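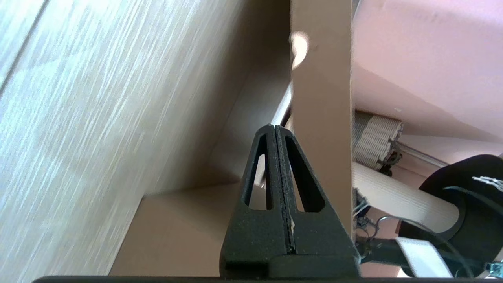
Matt black with a fine speckle, against a lighter background

Matt black

Matt black is a black finish with little or no shine. You'll also see it spelled mat or matte (matte is the usual American spelling, and plenty of British paint tins have gone over to it as well). It turns up on stoves, taps, cars, camera bodies, door handles, theatre floors and more or less every kettle sold in the last few years. I've been painting and repairing metalwork for a living long enough to have strong feelings about it, so take this entry as one person's guide with some opinions left in.

Matt black and gloss black

The colour can be exactly the same in both. What changes is how the surface sends light back to you. A gloss surface is smooth, so light bounces off it in one direction and you get a clear reflection – a window, a lamp, your own face. A matt surface is rough on a very small scale and light leaves it every which way. You lose the reflection, and the whole thing takes on a soft, even look.

The odd part is that a matt black object in a bright room can look greyer than a gloss one. All that scattered light has to go somewhere, and some of it goes into your eye wherever you stand. Gloss black looks deeper as long as you aren't standing where the reflection is. People bring me a gate they want "really black" and ask for dead matt, and I always get them to look at both samples outside before we go any further.

Between the two you have satin, eggshell, silk and semi-matt. Every maker draws the lines in a different place. One firm's satin is another firm's semi-gloss, and the only safe thing is to buy a small tin and try it.

How the finish is made

Paint goes matt in the tin, mostly through what are called flatting agents or matting agents. Fine silica is the common one. As the paint dries it shrinks down around the particles and leaves a surface full of tiny bumps. If you don't stir it properly the particles stay at the bottom, and you get a shiny patch where you started and a chalky one where you finished. I've done this. Most of us have.

Powder coating is dry paint sprayed on with an electric charge and then baked until it melts and flows. It comes in smooth matt and also in fine textures, which have a slightly sandy feel. The textures hide small dents and weld marks very nicely and I use them a lot on railings.

Anodising only works on certain metals, aluminium being the everyday one. The surface is turned into a hard oxide layer and dye is soaked into it. To get it matt, the metal is usually blasted or etched first.

Plastics can be coloured all the way through, often with carbon black, and given their dull look by the mould. If the inside of the mould has a texture, so will the part. A scratch on plastic like this is much less of a drama than a scratch on painted steel, as you only find more black underneath.

Then there are the old ways. Stove blacking (or grate polish) was graphite in a paste, brushed on and buffed, and it gave a soft dark grey sheen more than a true matt. Blacksmiths still finish hot work with linseed oil or beeswax. My own teacher, Loredana Fontana, swore by beeswax and wouldn't have a spray can in the building!

Where it is used

Stoves and flues are the classic case. Heatproof stove paint is nearly always matt or close to it, and it needs a first slow firing to cure, with the windows open, because it stinks. Ordinary matt black from the hardware shop won't stand up to it.

Theatres paint their stages and wings black so that they disappear under the lights, and they repaint them often. Any shine at all gives the game away. Optical equipment is blackened on the inside for much the same reason, to stop stray light wandering about.

On cars it had a long life as the cheap option. Bumpers and trim were black because it saved money, and bonnets were sometimes painted matt to cut down glare. Full matt bodywork came into fashion much later, and now costs a good deal more than gloss. You can't polish it, and a car wash with brushes will leave shiny streaks that never come out.

At home it took over taps and handles after a long run of chrome. Cuiping Hao, who fits bathrooms on the other side of town from me, blames hotel photographs. I think it was simply chrome's turn to go.

Looking after it

The rule is to be gentle. Rubbing flattens those tiny bumps, and once they're flat the spot is glossy for good (this is called burnishing, and it's why the edges of a matt black door shine before the middle does). Use warm water, a drop of washing-up liquid and a soft cloth, then pat it dry. Keep away from cream cleaners, wax, silicone sprays and anything that promises a sparkle.

Fingerprints are the great complaint. Skin grease fills the hollows and makes a darker mark. A cloth with a little soapy water shifts most of it. In hard water areas, limescale on a black tap is far more trouble, and the acid cleaners sold for chrome can wreck a coating. Dry the tap after use if you can be bothered. I can't.

Touching up is hard. A fresh dab of paint nearly always dries to a slightly different sheen, so the mend shows even when the colour is perfect. On anything that matters I rub down the whole panel to the next edge or corner and spray the lot.

Sheen numbers

Sheen is measured with a glossmeter, which shines a lamp on the surface at a set angle and reads how much comes back. Low numbers are matt and high numbers are gloss. A reading of 2 is as dead flat as most people will ever meet, and by 20 you're well into what I'd call satin. Always ask which angle was used, as figures taken at different angles can't be compared.

Sandpaper matters here too. I key the old surface with 300 grit before a matt coat. Coarser scratches show straight through, since there's no thick glossy layer to bury them.

Names and shades

Paint makers love a name. My shelf has Saithong (warm, almost brown in the sun), Istum (a cold one, good on slate) and a tin marked Kedex 2221 that Orla Gallagher passed on to me when she closed her workshop in Weston. The last is the best black I've ever used, and I'm eking it out on hinges. If you're matching an old black, put your sample beside it in daylight, and again under the lamp it will live with. Blacks lean blue, green, red or brown, and you won't see which until there are two of them side by side.

See also: Satin finish; Powder coating; Stove blacking; Carbon black; Burnishing

Last edited 2020-04-10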